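Elvia Villaseñor has worked at Irkstead for 20 years, and for most of them she could tell you what every bench was doing by the sound of it. These days one bench hums, pauses, hums again and then appears to think about its life.

"I call it the intern," she says. "It's polite, it shows up on time, and you have to move things closer to it."

Irkstead makes small fittings and replacement parts, mostly in runs too short for anyone bigger to bother with. In May the shop started handing some of its sorting and presenting work to a pair of arms, running software from a firm called Ovano. The job sounds like nothing: pick up a part, turn it, set it down where the next person wants it. Villaseñor used to do that between the parts of her day she liked.

So is she glad to be rid of it?

"Ask me on a good day and yes. My wrists are glad." She thinks it over. "But that was also when I talked to people. You can sort discs and hear all about somebody's divorce. You can't do that while you're watching a screen for a red light."

Her title changed along with the job. She is now a cell lead, and the cell is a table. The raise was real, she adds, and she'd like that printed, in case anyone upstairs reads this far.

Joon-young Yang, who runs the floor, is the one who argued for the arms. He had expected a fight over jobs and got one over furniture. "Six people at the first meeting, and we spent two hours on where the table would go," he says. "It was by the window. People felt strongly about the window."

The table did not go by the window.

Yang is careful with promises. No one has been let go, and he says no one will be over this, though he also says he can't speak for whoever has his job in nine years. What has changed is who gets asked. The engineers used to walk past Villaseñor's bench on the way to somebody else's. Now they stop, because she knows which parts slide, which ones roll and which ones only look flat.

"They had a beautiful plan for the round ones," she says. "I told them to try it on a part that's been dropped. They went very quiet."

Not everyone has come around. The older hands still do their fixing with a saw and pliers and regard the software updates the way you'd regard a relative who redecorates your kitchen. An update from Ovano arrives, something that worked on Monday has new opinions, and Villaseñor writes it down in a spiral notebook. Yang wanted the notes kept in a shared file. They compromised: she keeps the notebook, and he types.

Would she go back?

"To the sorting? No. To the window, yes — tomorrow."

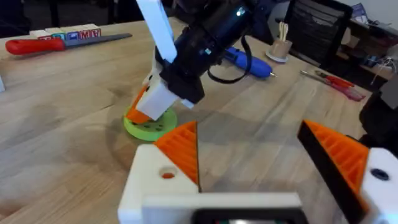
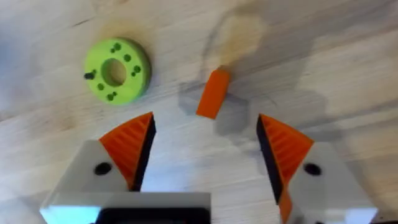
*Green discs and the tabletop at Irkstead, with the gripper's orange fingertips in both pictures.*

**Indby Bae**
Staff writer, work and trades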